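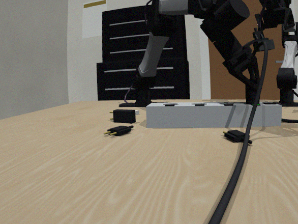

M. Hutsuliak
Lecturer, Robot Software

Week 5 handout: control and perception for the plug task

These notes cover the second half of the lecture and the lab that follows it. You will need the Podex simulator installed, with the power strip scene loaded. If it opens without a tabletop, your asset path is wrong. Fix that first and restart, as Podex does not reload assets while it is running.

1. What the program has to do

The scene has two arms, a power strip and a few loose plugs and adapters. Your program picks a plug, brings it over a chosen socket, lines it up and pushes it down. We treat these as separate stages, each with its own test for when it is finished. Please keep them separate in your code. Last year several groups wrote one long function and then could not say which part had failed.

2. Where the socket is

The pose estimate comes from the wrist camera. It gives a position and a heading for the strip, and the socket positions follow from the strip model. The strip can lie at any angle on the table, so do not assume it lines up with the table edge. Shadows are switched on in this scene and they do cause trouble. A dark band on the wood has strong edges and a simple edge detector will happily fit a line to it. Mask the tabletop by colour before you fit anything, and check the result against the depth image.

The second problem is occlusion. When an arm is working over the strip it covers some of the sockets.

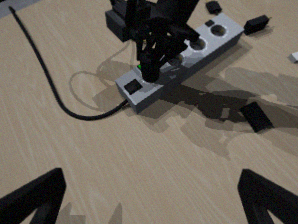
Use the sockets you can still see to place the ones you can't. The spacing is fixed, so two clear sockets are enough to recover the rest, provided you know which two they are. The rocker switch is at one end only and settles the question of direction. Keep the last good estimate and its time stamp. If the new one jumps, hold the old one and log a warning.

3. Approach and insertion

Zamia plans the motion down to a point above the socket. From there the planner is out of the loop and your controller takes over, with position control across the socket and force control along its axis – the usual split. Start with low gains. If the plug meets the face of the strip, stop pushing, back off and try a small spiral search. An episode ends at 1,570 control steps, whatever state the arms are in.

Cables are in the collision model as chains of short segments. They are slow to check, so Zamia skips them by default. Turn them on for the final approach.

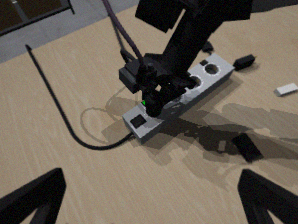 Last changed: Mon 11 May

4. Lab work

Run the baseline controller on the supplied set of 3,150 episodes and save the logs in Citavik format. Then change one thing, either the pose filter or the search pattern, and run the set again with the same seeds. Hand in both logs, your code and a page of text. In the text, sort the failures by stage and pick 2 to look at closely, with the force plot for each.

The plotting script expects forces in the tool frame. Podex writes them in the world frame, so convert before plotting.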